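1/ I stopped taking kitchen trash out every night back in May. A few people asked how that works without the apartment smelling, so I'm writing it down once.

2/ Food scraps never go in the bin. They go in a bag in the freezer door, and the bag goes down to the building's compost cart on pickup morning. Coffee grounds too.

3/ Meat trays get rinsed before they're tossed. Cold water is fine. Same with yogurt cups and the plastic from cheese.

4/ I use small bags now. The big ones from Ivell came 300 to a case and I never filled one before it started to smell. Gave most of the case to my sister.
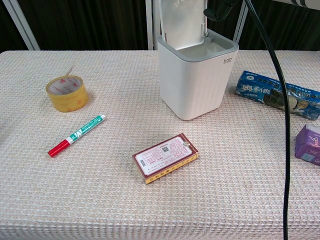
5/ Once a month I wash the bin in the tub with dish soap and let it dry overnight with no bag in it. If you put a bag in while it's still damp you get that sour smell back by the next day.

6/ Baking soda in the bottom did very little for me. A folded sheet of newspaper works better and you can throw it out with the bag.

7/ Diapers and cat litter are a different problem. I have neither, so I can't help there. Melaniia Pylypenko posted a good thread on litter last week, look for that one.

8/ Total cost so far is 20 dollars, nearly all of it freezer bags. I'm down to two trips a week.

9/ Someone asked about fruit flies. Cider vinegar in a cup, one drop of dish soap, leave it by the sink.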